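February, evening

Rain since the morning, so I stayed inside and made order in the small room. I found again the box of the stool which I bought from Benmoussa before the holidays and never opened. I paid 30 for it and then I let it stand behind the door like a guest who is not invited to sit.

My plan was to have it ready before lunch. I wanted a low seat by the window for when I take off my shoes, and Mahmoud Metwally wants to borrow it when he paints his kitchen. He telephoned at 7 to ask if it is finished. I told him almost, and this was a little lie.

The paper of instructions has only drawings, and the drawings are very small. I understood from them that one must put the seat upside down and work from below. First I had put it directly on the wood and it made a terrible noise each time I pushed, so I looked for a cloth. The black one was the only one large enough. White plastic on black cloth shows every crumb, I have noticed, and I cleaned the cloth two times.

I like the underside more than the top. There are ribs going to the corners, and between them the plastic is speckled, a bit like the skin of an orange. It is strange that the part with the most work in it is the part which will look at the floor for all its life. In each corner there is a round socket, and the leg goes in with its wide end. I did not know this at the beginning, and I tried with the narrow end for longer than I want to write.

Three legs are standing now. The fourth I left lying on the cloth beside the seat, because my hands were tired and the soup was asking for me. I ate slowly and read more than 30 pages of the novel from Notia, and afterwards I had no wish to go back to plastic.

Tomorrow I will put the last leg and turn it over. I must also write to my sister, pay the water, and buy onions. Mahmoud can wait one day more - his kitchen has been yellow for years.
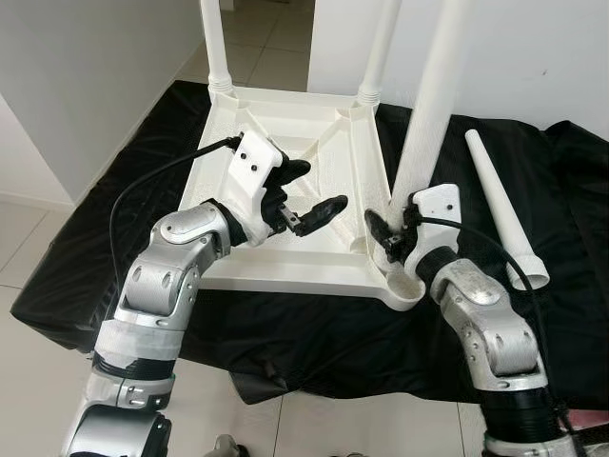 2 min read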